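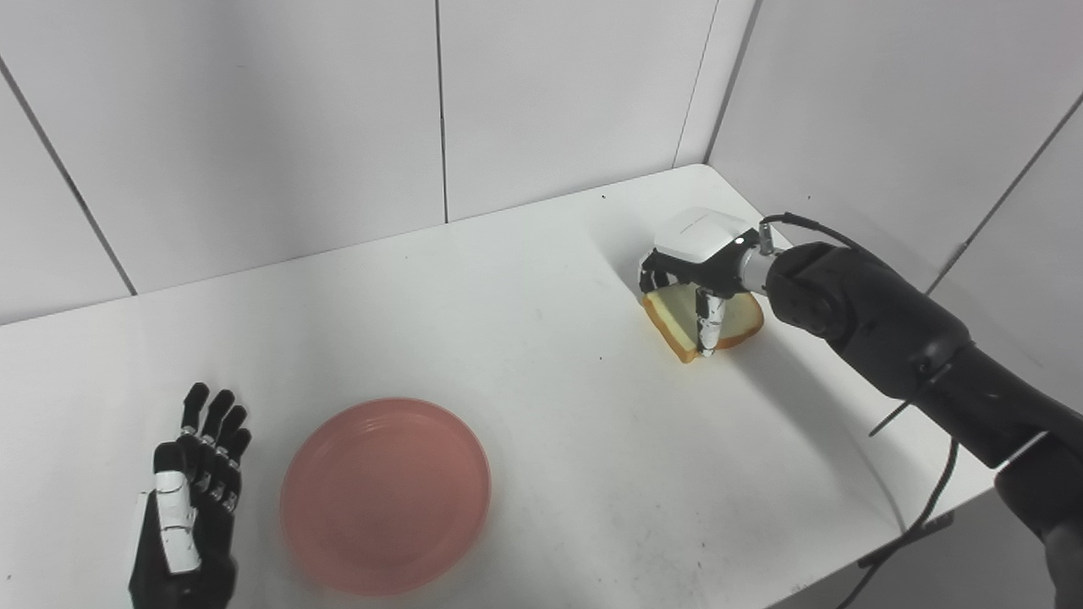 切片吐司吃之前一定要放在盘子里吗?

桌面擦干净了就可以直接放,盘子主要是用来接渣的,刚烤出来的那种才有必要讲究垫什么。

早餐桌闲聊区 > 餐具与收纳 > 白吐司到底要不要盘子(顺便问粉色浅盘值不值得买)
浏览 1561

楼主 面包边留给我
标题里的问题和第一句回答都是从 Gumede 面包房的小卡片上抄来的,买吐司时塞在袋子里那种,正面是问,背面是答。我看完第一反应是,你们卖面包的当然这么说,桌子又不是你们擦。

背景交代一下。家里换了张白桌子,圆边,没有桌布。同住的 Raili Eskola 坚持每个人面前都要有盘子,哪怕只吃一片什么都不抹的白吐司。我觉得多洗一个盘子很傻。她说白桌子显脏,我说白桌子哪里显脏,吐司渣本来就是浅色的,掉上去根本看不见。她说看不见才可怕。

我们为此吵了一个早上,最后她下单了两个 Trestdale 的粉色塑料浅盘,页面上写着“让每一片面包都有归宿”。我对这种文案过敏。想听听各位的实际经验,广告词请不要复制给我。

2楼 慢火
先站 Raili。盘子就是比桌子干净,没什么好辩的。

3楼 面包边留给我
回2楼:凭什么?盘子在橱柜里放了一夜,桌子我吃之前刚擦过。你擦盘子了吗?

4楼 慢火
盘子是洗过的。你的抹布洗过吗?

5楼 面包边留给我
……昨天洗的。

6楼 抹布长官
抹布这件事我能说两句。很多人嘴里的“桌子刚擦过”,意思是拿一块湿的、昨晚擦过灶台的布在桌上抹了一圈。这样抹完桌子比不抹还糟。

我自己的做法:抹布每天换,吃饭的桌子单独用一块,颜色跟灶台那块区分开。先用干布把渣拢到桌边接走,再用拧得很干的湿布走一遍,最后晾着。等桌面全干了再放吃的。楼主要是能做到这个,面包直接搁桌上我没意见。做不到就老实拿盘子。

7楼 Petronella Mathebula
“等桌面全干了”这一句最要紧。我以前在学校食堂帮忙,白吐司最怕的就是底下有水。面包芯碰到一点潮气就发黏,拿起来底下一层留在桌上,跟揭邮票似的。烤过的还好,没烤的那种软白吐司最明显。

另外插一句,食堂里用的那种塑料浅盘我对它没有好感。洗完叠在一起,盘底存水,早上一个个拿出来都是湿的,面包往上一放,和放在湿桌子上有什么区别?所以别迷信盘子。

8楼 慢火
那是你们没晾干。

9楼 Petronella Mathebula
对啊,所以问题在干不干。盘子湿着一样不行。

10楼 面包边留给我
七楼这个说法我服。原来我和 Raili 吵了半天吵错了地方。不过她看了帖子说“那就把盘子也擦干”,等于现在又多了一道活。

11楼 陶瓷党小头目
没人质疑一下塑料盘吗?粉色的塑料浅盘,新的时候好看,用半年再看。切过一次东西就有刀痕,番茄酱留一会儿就染色,咖喱更不用提。我家以前那套是奶白的,后来统统变成了说不出名字的颜色。

12楼 Lungile Mkhize
回11楼:谁在盘子里切吐司啊,切片面包都是切好的。

13楼 陶瓷党小头目
总有人要对半切成三角形的,给小孩吃。

14楼 Lungile Mkhize
在砧板上切完再放过去不就好了。我家三个孩子,塑料盘从来没在上面动过刀,用到现在也就是边上磨得发乌。瓷盘倒是摔了好几个。你们没有小孩的人说起瓷盘来都特别潇洒。

15楼 陶瓷党小头目
我有小孩。小孩摔过一次就学会了。

16楼 Lungile Mkhize
那你家小孩比我家的聪明,恭喜。

17楼 抹布长官
两位消消气。染色这个事,塑料盘番茄汁别过夜,吃完马上冲,一般没什么事。真染上了拿小苏打糊一层放一会儿能淡一点,全去掉我没成功过。网上那些“一擦如新”的视频我一个都不信,试过的都是擦了跟没擦一样,手倒是搓红了。

18楼 面包边留给我
盘子到货了。来汇报一下,尽量客观。

先说尺寸。商品页上那张图,吐司放在盘子中间,周围留一大圈,显得盘子很大。实物我拿 Gumede 家的方吐司比了比,刚好放平,四个角快顶到盘沿起坡的地方。要是再厚一点、大一点的,角就翘起来了。边上还想放个鸡蛋?没地方。Raili 说叠在面包上不就行了,我没有接话。

再说颜色。Trestdale 管这个叫“晨雾珊瑚”。就是粉色。

盘沿是立起来的一圈,接渣确实有用,这个我承认。我连着三天吃完都把盘子端起来看,渣基本都在里面。可是有一半的渣是我咬的时候从嘴边掉的,人往前探一点就落盘子里,往后一靠就落衣服上,跟盘子好坏没关系。

19楼 慢火
所以你承认盘子有用了。

20楼 面包边留给我
承认它能接渣。没承认它值那个价钱。

21楼 Ntombi Mnguni
我想问个更基础的,你们在家吃一片白吐司真的坐在桌边吃?我是站在水池边上吃的,渣掉水池里,一冲完事。

22楼 Lungile Mkhize
这位是真正的高手。

23楼 陶瓷党小头目
站着吃伤胃。

24楼 Ntombi Mnguni
伤胃的出处有吗?从小听到大,没见谁拿出来过。

25楼 陶瓷党小头目
我外婆说的。

26楼 Ntombi Mnguni
行。

27楼 看热闹的勺子
路过,说个没人提的:吐司取出来以后别在外面放太久。不管放桌上还是放盘子里,敞着就会干。我上次边看手机边吃,面包晾在那里,回头拿起来四周都硬了,中间还软,咬起来像两种东西。

28楼 Petronella Mathebula
回27楼:晾多久看天气,也看面包。配料表里油多的干得慢。楼主吃的 Gumede 那款我买过,油少,干得快,我觉得他们家应该把小卡片上那点字拿来写这个,别写要不要盘子。

29楼 抹布长官
同意。而且袋口要夹好。吃几片拿几片,别整袋敞着口放在桌上。我见过有人把一袋吐司全摊开拍照,拍完再塞回去,塞回去的已经不是原来那袋面包了。

30楼 面包边留给我
说到摊开,我周六做了个很无聊的对比,本来不想发,怕被笑。同一袋里拿出三片,一片直接放在擦干的白桌面上,一片放粉盘里,一片放在 Raili 从柜子深处翻出来的 Graretti 竹架上(她说是买来放热锅的)。都没烤。窗户关着,人去洗衣服,回来再看。

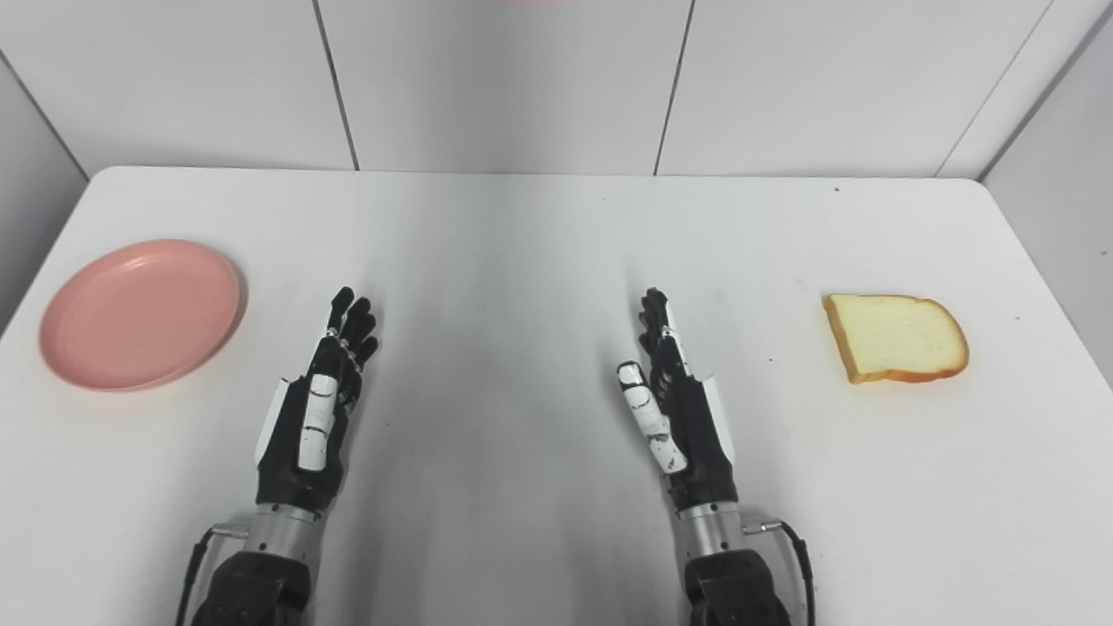 结果直接放桌面那片和放盘子里那片,我摸着没有差别。朝上那面都有点发干,翻过来贴着的那面都还是软的。架子上那片两面都干,而且硬得最明显,早知道就不浪费这一片了。

Raili 摸完说盘子里那片“稍微润一点”。我让她闭上眼睛再摸一次,她两片里选错了。她说这不算数,因为我递的时候手有温度。

所以我的看法没变:就一片不抹东西、不烤的白吐司,放在干的桌面上和放在干的塑料盘里,对面包来说没什么两样。盘子的好处是少擦一次桌子,坏处是多洗一个盘子。

31楼 慢火
三片面包就想下结论?

32楼 面包边留给我
那你觉得要几片,2000片?我家吃不完。

33楼 慢火
至少多做几天吧,而且你没称重。凭手摸能摸出什么来。

34楼 Lungile Mkhize
为一片吐司称重,你们这个版块真是……

35楼 抹布长官
慢火说的有道理,失水多少得称才知道,手摸只能摸表面。但我也觉得差别不会大。两样都不透气,贴着的那面自然都捂着。架子那片底下走风,干得快是应该的,晾刚出炉的面包用架子也是这个理由。

36楼 Petronella Mathebula
刚烤好的就不一样了,这里请大家不要混在一起说。烤完马上平放,不管放桌上还是放盘子里,底下都会捂出水汽,脆的那面一会儿就软了。我们以前是靠着立起来放,或者先在架子上搁一搁再装盘。卡片上说刚烤的才要讲究垫什么,这半句倒是没说错。

37楼 面包边留给我
这个我认。我自己烤的时候就站在机器旁边等着,出来直接拿手里吃了,从来没轮到它发软。

38楼 Ntombi Mnguni
欢迎加入水池派。

39楼 Unathi Botha
看到楼上有人说塑料盘,想提醒一下看盘底的标注。我买过一个杂牌的,盘底写耐热70度,烤好的吐司我都不太敢往上放,更别说进洗碗机。卖家客服说“日常使用没有任何问题”,我问什么叫日常使用,对方发了个笑脸。

40楼 面包边留给我
去翻了 Trestdale 那个,盘底写的是100度。至于这个数是谁测的、怎么测的,没有写。热汤我是不会拿它盛的,反正也浅,盛不了。

41楼 陶瓷党小头目
看吧,瓷的就没这些烦恼。

42楼 Unathi Botha
瓷的也有瓷的麻烦,便宜的花釉盘子我也不敢用。我现在对什么餐具都先不信,看了盘底再说。

43楼 看热闹的勺子
楼主那张桌子是什么面的?要是木头上蜡的,我就不会直接放面包。

44楼 面包边留给我
不知道,前任租客留下的,白的,滑的,擦起来不费劲。房东说是“进口的”,房东说什么都是进口的。我拿指甲划过,没有印子,别的我不敢保证。

45楼 看热闹的勺子
那我会垫张纸。

46楼 Ntombi Mnguni
垫纸最浪费,吃一片扔一张。而且厨房纸会粘在软面包上,我撕过,撕不干净,最后连纸毛一起吃了。

47楼 抹布长官
厨房纸确实粘,油纸好一些。可是为一片白吐司撕一张油纸,我下不了手。说来说去还是盘子。

48楼 面包边留给我
有人用过 Sokutach 的渣刷吗?Raili 又在看这个,一把小刷子配一个小铲子,专门扫桌上的面包渣,价钱够我吃大约半个月的吐司。我觉得手掌侧面就是最好的渣刷。

49楼 Lungile Mkhize
有,别人送的。刷毛太软,干渣刷得走,软渣一刷就碾在桌上,越刷越长。我家现在拿它扫窗台。

50楼 慢火
我有同款,刷得挺干净的。你是不是没先让渣干一干?

51楼 Lungile Mkhize
我为什么要等渣干?我擦桌子还要看渣的脸色?

52楼 抹布长官
干渣用刷,软渣用手指按一下就粘起来了,真的不用买。手指按完记得洗手。

53楼 Petronella Mathebula
白桌面看不清渣的,蹲下来,眼睛跟桌面差不多平,对着窗户看,一目了然。我们收餐的时候都这么查。

54楼 面包边留给我
刚刚蹲下去看了。

我收回“根本看不见就等于没有”那句话。原来我每天“擦过”的桌子靠墙那一侧全是。盘子放哪里、面包放哪里都没有关系,渣都跑到我平时手够不着的地方去了。

55楼 慢火
哈哈哈哈 Raili 赢了吧。

56楼 面包边留给我
她赢了桌子脏这一条。盘子那条我仍然不同意。我们商量的结果是:不烤的、不抹的,谁爱用盘子谁用,自己洗;抹了果酱黄油的必须用盘子,这条我没有异议,我又不是疯子。烤的随便,反正我等不到上桌。桌子轮流擦,连靠墙那边一起。

57楼 陶瓷党小头目
谁爱用谁洗,这条最后一定会变成都堆在水池里。

58楼 Ntombi Mnguni
别堆在水池里,我要站在那儿吃面包的。

59楼 Unathi Botha
楼主过一阵子回来说说盘子染没染色,我想看真的用过之后什么样,卖家秀看够了。

60楼 面包边留给我
行,六月前后来更新。昨天 Raili 已经往里面放过一勺番茄酱了,我冲的时候冲得很快,目前还是那个粉色。

61楼 陶瓷党小头目
等着看。咖喱你们也试一次。

62楼 面包边留给我
不试,洗盘子的是我。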